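Lay the table, even for one
By Eglė Ramanauskas
February
12 comments | 200 shares

I eat alone most evenings, and for years I ate out of the pan, standing up. I now think this was a mistake, and that a place should be set for every meal, whoever is coming.

By a place I don't mean the full business with side plates and three forks. A cloth folded into a rectangle will do for a mat. Add a plate you like looking at, the spoon or fork you need and a glass. It takes less than a minute.
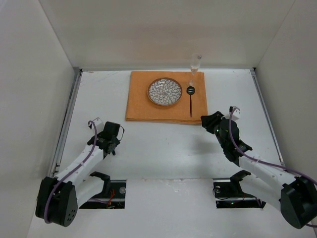
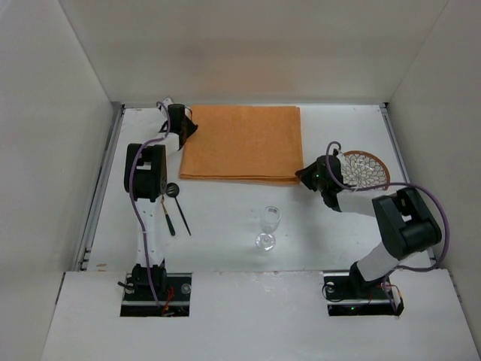
My friend Kristaps Kütt says it is all washing-up and no benefit. He has a point about the cloth, which has to go in the machine sooner or later. But he also keeps his good plates in a cupboard for guests, and he had almost 30 people's worth of china from his aunt when I last looked. It comes out at Christmas.

I would use the patterned plate on an ordinary evening, with soup or leftover rice or whatever there is. If it chips, it chips. And a glass with a stem holds tap water perfectly well. I eat more slowly sitting down, and I have stopped reading my post over dinner.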